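Minutes, Lekota players' group, July get-together

Started a little after 7 pm, with me (Lurdes Cunha) typing as fast as I could. Also there: Albertina Bragança, Rui Neves, Zulema Domínguez and Eamon Madigan. Last month's minutes were fine with everyone, once I fixed the spelling of Driladura.

Game of the month. We all finished Onurlow except Rui, who's stuck in the lighthouse chapter and asked us to please stop talking about the ending (we did try!). I loved it – the fishing, the silly letters, all of it. Eamon put in 98 hours and would still only give it a six. Albertina thinks the winter part drags and I have to say she's got a point.

Club save. The shared farm in Canix is on day 113. Zulema wants to start over with the new map, I really don't, and we voted three to two to keep going until the fall festival. Somebody please water the pumpkins!

Money. We have $25 left in the kitty. Driladura is $18 on sale, so we're buying the one copy and passing it around, Albertina first.

House contest. Entries close at the end of the month, one room per player, no downloaded layouts.
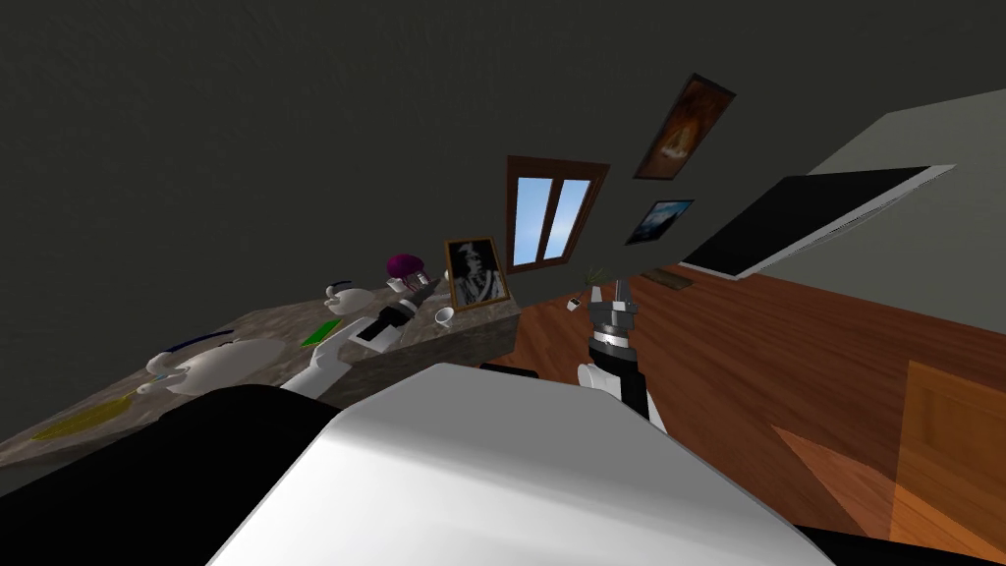
Eamon wondered if the judging could be done without names this year, and Zulema was all for it. So I'll collect the entries and take the names off, and I won't vote.

Next game: Driladura, first two chapters only. Rui's bringing the snacks. We wrapped up at 9:15.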